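We use cookies to improve your experience. By staying on this site you agree to our use of them.

Do pit stops under caution count against average running position?
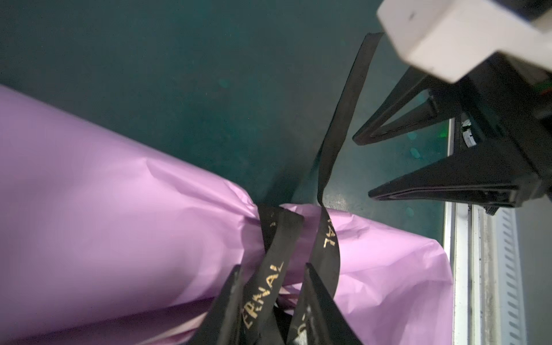

Details
Posted 25 October 2018 by Shivam Shakya

I run the stats page for our stock car league, which has up to 400 readers if you include my brother-in-law twice. My driver ran second most of the night at Skaketti, pitted under yellow, dropped to 19th and took 7 laps to get back. His average running position looks like he spent the evening lost in the parking lot. Should I be throwing out the caution laps? The season file is 2979 rows and I would like to fix it once.

Rekha Upadhyay
Depends on your rule book, but most people I know score every lap, yellow or green. You take his position at the line each lap, add them up, divide by laps completed. If he gave up track position for tires, that was his crew chief's idea and the number is allowed to hold it against him. What I do is keep a second column for green flag laps only. Put both on the page and label them, or you'll get mail. Don't switch methods in November with the title on the line. I did that one year and a man named Khurana still won't sit near me.

Also check that your scoring loop isn't marking cars on pit road a lap late. Ours at Grunberg did, and I had to redo 895 rows by hand.

Ikico
just use finishing position like normal people. he finished where he finished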